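Dish corner: racks, bowls and the Thursday wash-up

The kitchenware shelf at Holovko has been sorted again, and there are a few changes to how we wash and put away. Manuela Monti went through the cupboards last week and took out everything chipped or missing its partner. Almost 50 pieces went to the swap table in the hall. What is left should fit on the two lower shelves without stacking things on top of the microwave.

The bright green and red pieces stay in daily use. If you borrow one for your desk, please bring it back the same day. They have been turning up beside keyboards all over the building.

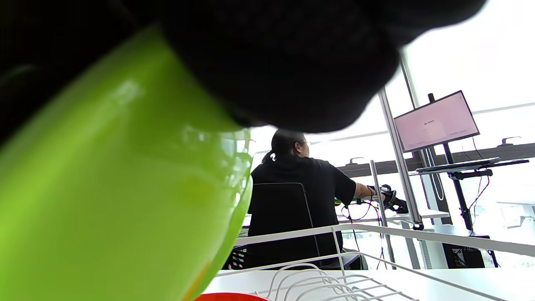

Bright green in the foreground, desks and a monitor behind.

The rack is now the place for anything just washed. Bowls go in on their sides, in the slots. Nesting two of the same shape saves room when the rack is busy — pull them apart before they go back on the shelf, as the inner one dries slowly. Mugs go at the far end, and cutlery goes in the drawer by the window. Please don't leave pans in the rack overnight. 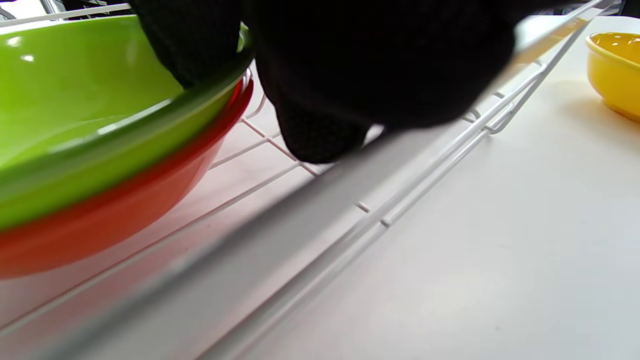

Green bowl inside the red one, leaning in the white wire rack.

The old drying mat has been thrown out. A new one is on order, along with 4 dish towels and a second scrub brush. Lids without a container are in the box under the counter until the end of the month. Questions about any of this can go to Manuela.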